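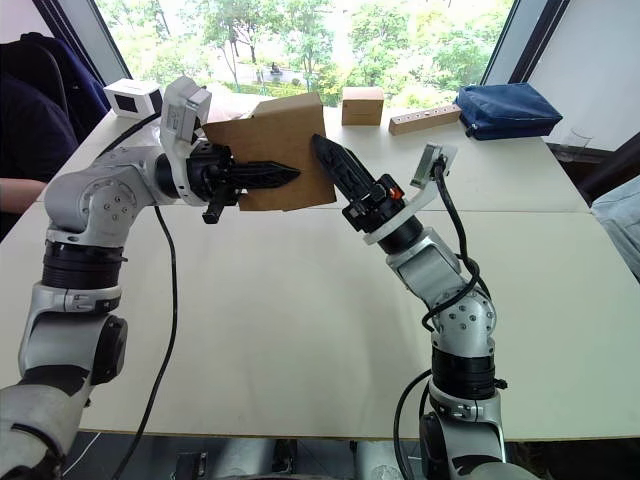 Cardboard on the table again. Thread about boxes.

I sell second-hand craft bits from home in Dredley and post most of them in December. For years I bought new cartons. This year I have bought none. A few notes on what I do, as people at the Lamthorpe swap table asked.

First thing: keep the flat pieces. A square of plain brown card with rough edges still makes a good divider, or a base for something heavy. Torn edges don't matter inside a parcel. I only trim them if they catch on tissue paper.

Check which way the ridges run before you fold. Along the ridges it folds clean. Across them it buckles, and you get a crease where you didn't want one. Hold it up and look at the edge if you can't tell.

If it has to fold across, score it first. I use the back of a butter knife and a ruler. Press, don't cut. Two light passes are better than one hard one.

Small closed cubes are the most useful size I keep. Buttons, beads, thread, a single mug if it's a small one. I don't flatten those. Anything bigger gets flattened the same day or it takes over the hall.
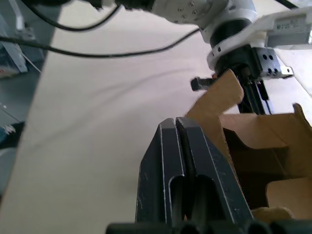 Open boxes next. Fold the flaps back and forth once before you pack anything. A stiff flap springs up and pulls at the tape overnight. I lost a parcel to that last winter. It reached Stestureck with the lid open and one reel missing.

Boxes with curved cut-outs in the panels are weaker there. I line that side with a spare flat piece. It takes a minute and uses up the odd sizes.

Crumpled offcuts go in the gaps. Paper is fine too but it settles more. Give the box a gentle shake with your hand on top. If it moves, add more.

Old labels: peel what you can, then cover the rest. Black out any barcode that's left. I had one parcel go back to a warehouse because the old code was still showing.

Tape. I use the paper sort from Pyo, the hardware place by the bus stop. One roll did 19 parcels. It doesn't stick well to dusty card, so wipe the box with a dry cloth first.

Storage: flat pieces stand upright behind the door, biggest at the back. Cubes go on the shelf. Cracked corners go out with the recycling.

If you're in Dredley and have clean boxes going spare, I can take a few more before Christmas. Medium ones please, nothing that's had food in it. Message me and I'll walk round for them.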